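Plan de travail en bois massif

Un plan de travail en bois massif est une surface horizontale faite de pièces de bois assemblées par collage, destinée aux cuisines, aux ateliers ou aux bureaux. Il se distingue du panneau plaqué, dont seule la couche extérieure est en bois noble, et du panneau stratifié, revêtu d'un décor imprimé.

Fabrication

Le bois est d'abord séché jusqu'à un taux d'humidité compris en général entre 8 et 12 %, puis débité en lamelles ou en planches. Les pièces sont rabotées, triées, encollées sur chant et serrées sous presse. On parle de lamellé-collé abouté lorsque les lamelles sont courtes et mises bout à bout, et de lames continues lorsqu'elles courent sur toute la longueur du plateau. Les épaisseurs courantes vont de 26 à 40 mm. Une largeur de 73 ou de 94 cm convient à un plan posé contre un mur, tandis que les îlots demandent souvent 120 cm.

Essences

Le hêtre, le chêne, le frêne et l'érable sont les essences les plus employées en Europe. Le hêtre est dur et de grain fin, mais sensible aux variations d'humidité. Le chêne contient des tanins qui noircissent au contact du fer. L'hévéa et l'acacia sont également répandus dans les gammes économiques.
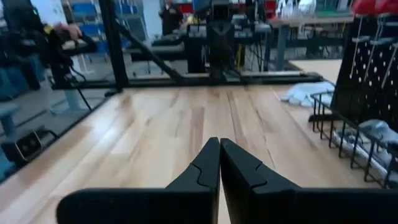
La teinte d'un plateau massif est rarement uniforme. L'aubier, plus clair, et le duramen, plus foncé, peuvent se côtoyer dans une même planche, et les fabricants proposent plusieurs choix selon le degré d'homogénéité. Dans les choix courants, des tons crème, miel et fauve voisinent sur un même plateau, parfois avec une portion brun-rouge ou une longue veine plus sombre suivant le fil. La lumière modifie ensuite la couleur : le chêne fonce, le noyer s'éclaircit.

Finition et entretien

L'huile pénètre dans les fibres et se renouvelle localement. Le vernis forme un film plus résistant aux taches, dont la réparation impose souvent un ponçage complet. Les fixations doivent laisser jouer le bois en largeur, au moyen de trous oblongs ou d'équerres à fente.

Voir aussi

Lamellé-collé
Billot de boucher
Retrait du bois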